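Lab visit notes: Sillel towel folding cell, Motham

Tue 13 August. Typed up on the train back, so excuse the state of it.

Went up with Mawuli Boateng from our Celport office. Point of the trip: the stoppage reports. Sillel has one arm folding hand towels all day for a laundry client in Guimarães, and it had started tripping out on contact force. We have money riding on the same set-up for our own site so wanted to hear it from the people who run it.

Signed in, safety shoes, short talk about staying behind the line when the arm is live. Then straight to the cell. Smaller than I expected. Green table, red and black arm, tiled floor, a lot of cable on the floor (more on that further down).

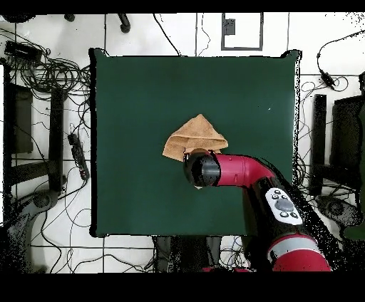
What went wrong

Short version – the arm thinks the table is lower than it is. The green cover was changed in February for a thicker one and the table height in the program was never updated. So on some picks the fingers come down, meet towel and table sooner than planned, and keep pushing. Then the force limit kicks in and everything stops. Good that it stops. Not good that it took them months to find out why.

The log they showed us had 344 stoppages in 3,000 cycles. Of those, 334 were the same force trip. The rest were dropped towels, somebody pressing the stop button, one power cut.

Doubled-over corners make it worse. More cloth under the fingers, so contact comes earlier again. The hem too, according to the shift lead, though the log dosen't split those out. 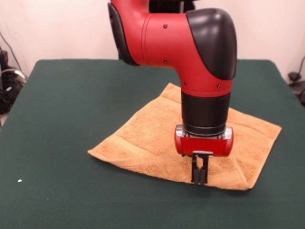 The gripper just above the towel, folded corner beside the fingers.

The bit that bothered me more: after a trip the operator clears it on the pendant and the arm carries on from where it was. No lift first. Mawuli asked what happens if someone's hand is in there straightening the cloth. Long pause. The written procedure says hands out, gate shut, then reset, but there is no switch on the gate so nothing checks it. They have 68 near-miss cards on file for this cell and most are some version of that. 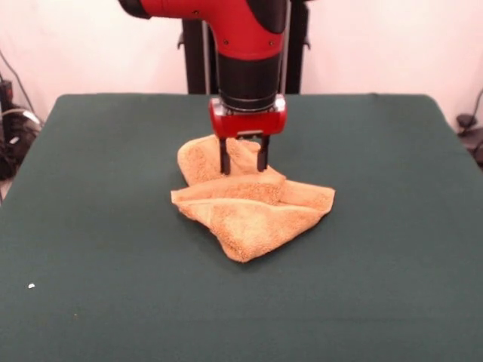 They have agreed to a forced lift before any restart, and a gate switch is on order. Table height to be measured again every time the cover is changed, with a sign-off sheet. Asked for a copy of the sheet, not got it yet.

Cables. Power strip lying on the floor to one side of the table, wires all over the tiles. Trip hazard, said so. Was told it's on the list.

Lunch was decent. Missed the second demo becuase of the train, Mawuli stayed on for it and will send his own notes.

For Celport: no order until we've seen the restart change running. I'll ring Sillel next week about a date.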